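**Old white tablecloths with yellow lines where they were folded**

Bronisława Sowa, Tue 9 February

Good evening to all. I received from my aunt a box of white tablecloths and napkins, 13 pieces altogether. Some are cotton and some are linen, and one has a wide embroidered border with white thread on white cloth. They were in her cupboard for many years, folded always in the same way, and now they have yellow-brown lines exactly on the folds. On two of them there are also small spots of a darker colour, which I think is rust, maybe from a pin.

I washed one plain cotton cloth in the machine at 60 degrees with ordinary powder. The lines became a little lighter but they are still there. Before I do the same with the others I would like to ask:

- Is it safe to use bleach on linen of this age?
- Must I do something different with the embroidered one?
- How should I keep them afterwards? My flat in Greltard is small and I have only one shelf for such things.

I do not need them perfect. I would like to use them in May, when my daughter has her engagement lunch, and I don't want to put a cloth on the table which looks dirty even if it is clean.

---

**Bogumił Czerwiński**

Bleach. Half a cup, cold water, ten minutes. My mother did it all her life and nothing happened. For the rust buy a rust remover in the supermarket, laundry aisle.

---

**Evelien Leemans**

Please don't start with the chlorine bleach. It can work on strong new cotton, but on old linen it weakens the fibre, and the fold is already the weakest place in the cloth. I made a hole in this way in a tray cloth, a straight split along the old crease, and it cannot be mended nicely. It can also make rust spots worse, so I would keep it away from those two especially.

What I do is slow but it asks almost no work:

1. Soak the cloth in plain cool water for a night. Use a bath or a big plastic tub, so that it is not squeezed together. The water will probably become the colour of weak tea. Pour it out and repeat until it stays nearly clear.
2. Dissolve oxygen bleach (the powder with sodium percarbonate) in warm water, the quantity which is written on the packet. Let it dissolve completely before the cloth goes in. Leave it for some hours, and look at it from time to time.
3. Rinse, and then rinse again. If any powder stays in the cloth, the iron will turn it yellow and you are back at the beginning.
4. Dry it flat or over a wide rail, outside if there is sun. For plain white linen the sun is a great help.

For the embroidered one, first put a wet white cotton bud on the back of the thread and press. If there is any colour on the cotton bud, stop there. White thread is usually no problem. When you lift it out of the water, put both arms under it, or an old towel. Wet linen is heavy and you don't want it to hang from the border.

Rust is a separate matter. Lemon juice with a little salt, only on the spot, then rinse very well. Do this on a different day from the bleach and never mix the two things in one basin. If the spot is near the embroidery I would honestly live with it and put a plate there.

---

**Bronisława Sowa**

Thank you, Evelien, this is very clear. I have started with the napkins. The first water was really like tea! I did not believe it, they looked quite clean when they were dry.

---

**Mieczysław Nowakowski**

I agree with Evelien about the soaking, so I will only answer the part about keeping them.

The starch is often forgotten. If your aunt starched her cloths before she put them away, this can be a part of the yellow colour, and it also attracts insects. Wash them, do not starch, do not even iron, and put them away completely dry. The ironing and starching can wait until the day before you use them.

Unbleached wood and ordinary brown cardboard have acid in them, and it goes slowly into the textile. For a weekend this is of no importance. For ten years it is. I line my shelf with an old cotton sheet, washed many times, and I put a layer of acid-free tissue between the cloths. A packet of tissue has 200 sheets and it will last you longer than you want. Plastic bags I don't recommend, they hold the damp inside.

If you have a cardboard tube, cover it with tissue and roll the best cloth on it, the right side out. The others you can fold, but loosely, with a roll of tissue inside each fold – and twice a year take them out and fold them in another place. I do mine when the clocks change.

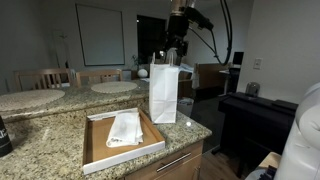 For the embroidered cloth I would give up the first place on the shelf, at the top, with nothing heavy over it. And write on a paper label which size each one is, so you don't need to open all of them before the lunch to find the long one.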